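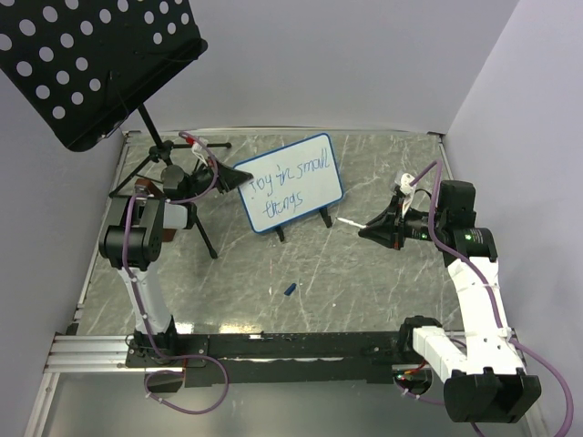
Call for Participants: The Tabletop Message Project

The Bevan Institute for Everyday Writing, Bresville, invites adult residents of Bresville and Jitville to take part in a study of short handwritten messages in the home. Participants will keep a small whiteboard on a table, desk, or counter for 6 weeks and write on it as they see fit. The study begins in April.

Background

Many households keep a place for short written messages. Some are practical, such as a reminder to buy milk or a note that the dog has been fed. Others are a line of encouragement or a few words copied from a book. Messages of this kind are seldom kept, and the Institute's holdings of household writing consist almost entirely of paper. An earlier collection of refrigerator notes, gathered in Jitville, contains 973 items. It includes very few messages written on a surface meant to be wiped clean.

The present study will record what people write when the space is small and the message is temporary. It is also concerned with layout: where a writer breaks a line, how letter size changes toward the end of a phrase, and whether a message is rewritten when it does not fit.

What participants will be asked to do

Each household will receive one tabletop whiteboard, a blue marker, and a cloth. The board should be placed where members of the household will pass it in the ordinary course of the day. It should not be hung on a wall.

Participants will write a new message at least 2 times per week. There is no required subject. Messages may be in any language and may be written by any member of the household, including children, provided that the registered participant is an adult. Lettering will not be judged, and participants are asked not to practice a message on paper beforehand.

Before a message is wiped away, the participant will photograph the board and complete a short entry in the logbook provided. The entry records the time of day, who wrote the message, and whether anyone remarked on it. Most entries can be completed in a few minutes.

At the close of the study, participants will attend one interview at the Institute, lasting no more than an hour. Interviews may be held by telephone on request.

Eligibility

Applicants must:

- be 18 years of age or older
- live in Bresville or Jitville for the full period of the study
- have a table, desk, or counter on which the board can remain in place
- be able to take and send a photograph

Persons living alone are encouraged to apply. Shared apartments are eligible, but only one application will be accepted per address. Employees of the Institute and members of their households may not take part. Previous participation in the refrigerator notes collection is not a bar to selection.

Payment

Participants who complete the study will receive $209, paid by check after the interview. Those who withdraw early will be paid for each full week completed. Participants may keep the whiteboard. Travel within Bresville is not reimbursed; participants traveling from Jitville may claim the bus fare.

Privacy and use of materials

Photographs should show the board only. Names, telephone numbers, and addresses written on a board will be removed before any photograph is added to the collection. Participants may ask that a particular message be left out and need not give a reason. Selected messages may appear in a printed report, without the writer's name, where written permission has been given.

How to apply

Application forms are available at the front desk of the Bevan Institute and at the Plestik Reading Room in Jitville. Completed forms should be returned to either location and marked for the attention of Caradog Kemeys, Study Coordinator. Applicants are asked to state where in the home the board would stand and who would be likely to write on it. A writing sample is not required.

All applicants will be notified by mail. Those selected will be invited to collect their materials between 10 a.m. and 4 p.m. and will be asked to sign a consent form at that time.

Related notices

Refrigerator Notes: Guide to the Jitville Collection
Call for Donations: Shopping Lists and Household Memos
Part-Time Reading Room Assistant, Plestik Reading Room
Changes to Front Desk Hours
Writing at the Kitchen Table: Public Talk Series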